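Visit to the Vanberg open day, Fri 9 September

Our company runs a laundry service for small hotels, and we look for a machine that can help with the hanging of clothes. So I went to the open day at Vanberg, where the Raruvo robot was shown to possible customers. I write my notes for colleagues and for other people who think about the same purchase.

Arrival

The building is 3 kilometres from the railway station and the bus does not stop near. I recommend a taxi. At the reception I received a badge, a coffee and a price sheet, which I liked, because many sellers keep the price secret until the third meeting. The rent for the Raruvo is 2,697 euros each month, with service and software included. The Stanora package, with training of the staff, costs extra and must be asked for separately.

The demonstration

We were a group of visitors from laundries, care homes and one theatre. The demonstration area was a plain room with white tiles on the floor and a black clothes rail. The robot has two arms, and each arm has a simple grey gripper. The task was clothes on hangers.

I stood quite near. What interested me most was how it takes a hanger. With the right gripper it holds the hook end, up near the rail, and with the left it holds the lower end, together with the cloth at the hem. A dark navy garment with a small print was treated in this way. At home I do it with one hand and do not think about it.

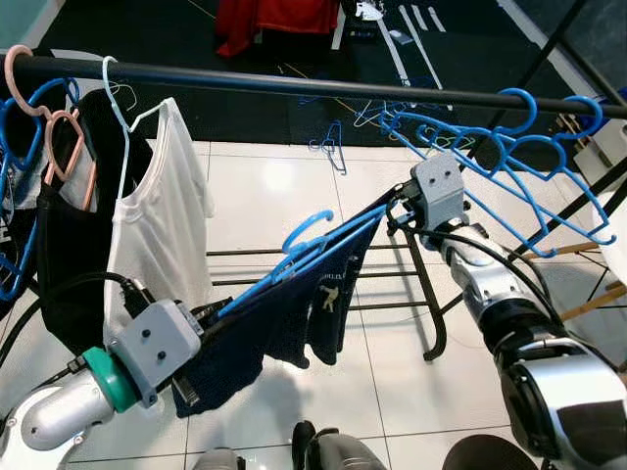
Questions and answers after the demonstration

I asked if the hangers must be all of one type. The engineer answered that mixed hangers are allowed, but thin wire ones need more practice of the software. For us this is important, our hotels send back every kind.

A lady from a care home asked about speed. They promise 44 garments in one hour. Our fastest worker does much more, but she also has a break and goes home at five o'clock. I would like to see a full shift before I believe the number.

The software is called Lại. According to the sales people it was trained with 600 hours of hanging work. The screen menus are only in English for now, other languages should come in December.

My opinion

The Raruvo is still too slow for our main hall. For the evening work in the small hall I can imagine it, if the rent becomes lower. I have asked for a trial of two weeks with our own clothes and our own hangers, and Vanberg will send an offer. Lunch was soup and bread, very good, and parking behind the building is free.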